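Thursday, July 7, 2022
Trornside, kitchen store bench

Right, the wrap drawer. I said in February I'd sort it and I'm only now getting to it, mostly because Nesrin Güneş left me a note saying she couldn't find a single roll with its end showing (fair!). So I've been having everything out and through my hands, and the tall boxes and tubes are going to stand upright on the left from now on, labels facing out. Food-grade wrap gets its own row, away from the packing film. The Hakar order, no. 733, can go behind it when it turns up.

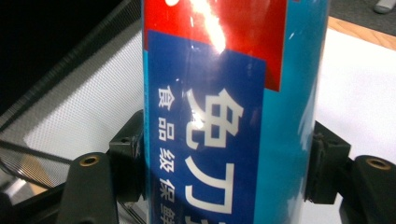
Blue panel, red band: 食品级保鲜, food-grade, so this goes in the food row.

The lettering is lovely and big, which helps, though the shiny wrappers are a pain to read under our lights and I keep tilting things about. I'm going to write FOOD on a bit of masking tape and stick it on the drawer front as well. Piątek rolls are still in the old crate and I haven't touched them. Two of them have lost their cardboard ends, so they'll need a bag or something.

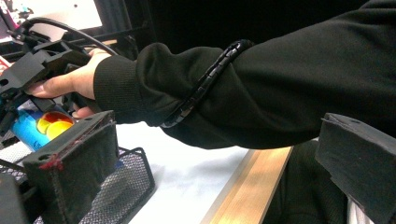
Can the packing film go in the food row if we run short of space?
Please keep it out, even for a day. Put it on the shelf under the Lullotent bags and leave me a note.

Wiped the bench down before lunch and I do like working at it when it's clear, everything shows up against the white. Long sleeves were a daft choice for July but the store is always chilly and I'd only have gone back for a jumper. Still to do: new list for the inside of the drawer, stock code 3032 to be crossed off the old one, and ask Nesrin whether she wants the short rolls kept or used up first. I'd use them up, personally. They roll to the back and then we buy more!

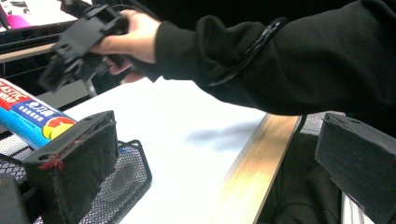 White top and the wooden edge, black sleeves on.

Crate tomorrow, if I can get at it.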